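Section 3. Preparing and Running a Simulated Tabletop Evaluation

This section explains how to set up the Skidelness tabletop suite and how to run a policy through it in order to obtain scores that can be compared with those reported by other laboratories. It assumes that the simulator has been installed as described in Section 2 and that the license check has passed. Questions about the scoring rules should be sent to Lilla Vida; questions about the scene library should be sent to Leanne Dobson.

3.1 Purpose of the method

The suite measures how well a two-arm manipulation policy holds up when the layout of the table changes while the instruction stays the same. Each policy is tested on the Staniforth set, which contains 400 layouts. The objects, their starting positions and the lighting are drawn from a fixed list of seeds, so that two laboratories running the same release will see the same tables in the same order.

A policy is not permitted to train on any layout in the Staniforth set. Training layouts are supplied separately in the Drurley set and may be used freely.

3.2 Loading the scene library

1. Start the simulator and wait for the status line to read READY.
2. Open the Library panel and select Staniforth.
3. Confirm that the layout count shown at the foot of the panel is 400. If a lower number appears, close the panel and repeat the download.
4. Select the two-arm profile. The single-arm profile loads without an error message but produces scores that cannot be submitted.
5. Set the master seed to 977. This value is required for all reported results.
6. Press Build. Textures are compiled the first time only.

Caution: Do not edit object files in the library folder. A changed mesh alters the contact behavior of the object and makes the run invalid, even where the change cannot be seen.

3.3 Checking the view before a run

Before any policy is started, the operator should step through several layouts by hand and compare the rendered view with the object list in the side panel. The policy receives the same view as the operator, including the black bands at the top and bottom, which keep the picture at the shape the network expects. The bands must not be cropped.

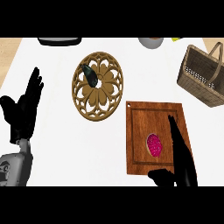 Partial visibility is scored as a separate condition, and the operator must mark it correctly. An object is entered as "full" when its whole outline can be seen, and as "partial" when any of it is hidden by the upper band, by the side of the view or by an arm. In a kitchen layout of this type, the eggplant on the carved trivet is entered as full, while the pale gray bowl along the far edge and the wicker basket at the right are both entered as partial. The cutting board is also partial, as the right gripper passes over it. Where an object cannot be named with confidence from what is visible, such as the sliver of yellow beside the basket handle, enter it as "unknown" and leave the name field blank.

Note: The label describes the view and has no effect on the physics. An object marked partial can still be grasped and moved by either arm.

3.4 Running the policy

1. Connect the policy server and press Test Link. The reply should arrive before the timer in the corner turns red.
2. Choose Full Run. The Short Run option covers 118 layouts and is intended for checking a new installation.
3. Set the number of attempts per layout to three.
4. Press Start. The arms return to their home pose between attempts.
5. Leave the display window open until the run is complete. Closing it ends the run and discards the current layout.

If the policy server stops responding, the suite pauses – it does not mark the attempt as failed. Restore the link and press Resume. A run that has been paused more than three times must be started again from the first layout.

3.5 Reading the results

The report lists a success rate for each instruction, followed by separate rates for target objects marked full and partial. The difference between these two rates is called the Boda gap. A small gap shows that the policy performs at a similar level on both kinds of target; it should always be read together with the overall success rate, as a policy that fails nearly everywhere will also have a small gap.

Attempts in which the target was marked unknown are listed at the end of the report and are left out of the Boda gap.

Save the report and the log file in the same folder. Both are needed for submission, and the seed recorded in the log must match the seed printed on the first page of the report.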